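How to wrap bottles in yellow film so it does not crease?

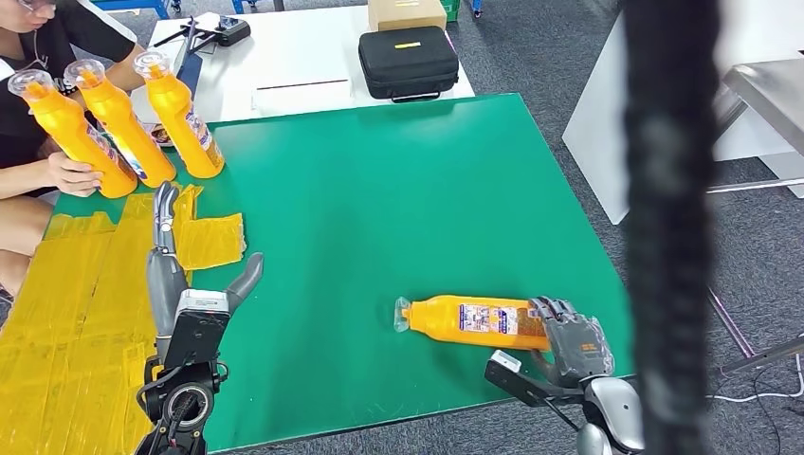 I prepare small parcels for a shop in Hunbridge and my task is to wrap plastic bottles before they go into the box. The bottles are yellow, with a clear cap and a printed label, and I use yellow see-through film which I bought from Prerkel. I cut many sheets in advance and leave them on the left side of my green mat, one over another, and there they become creased and stick together. When I put a bottle on its side and roll it, the film goes crooked near the neck. I want the label to be readable through the film. My sheets are 297 mm long. Should I cut them different, or change how I roll? I have 300 bottles to finish in April, so I would be thankful for any advice.

Answer 1 (accepted)

I have wrapped similar bottles for two years. Please do not keep the cut sheets in a pile on the mat. The film holds static and every sheet pulls the next one. Put a piece of plain paper between them, or cut only 9 sheets, use them, and cut again.

For rolling, the film must lie flat and square to you before the bottle touches it. Fix one edge of the film to the bottle with a short piece of tape, along the side opposite the label. Then roll slowly, and press with the whole hand, not with the fingertips. Stop before the shoulder of the bottle. The neck is narrower than the body, so a straight sheet will always make folds there. I leave 18 mm free under the cap and it looks clean enough.

Answer 2

Use a hair dryer.

Answer 3

It depends which film it is. If it is shrink film, then warm air is correct, but you must test with one bottle first, because some labels become wavy. If it is the normal gift film from Fitico or Le Roux, warm air will only make it soft and ugly. Look on the roll, usually it is written inside the cardboard tube.

Comments (3)

The paper between the sheets helped me also, thank you. I used baking paper.

Does anybody know if this works for square bottles?

To answer 2: I tried it with gift film and I had to throw away the whole sheet. Please read answer 3 before you do it.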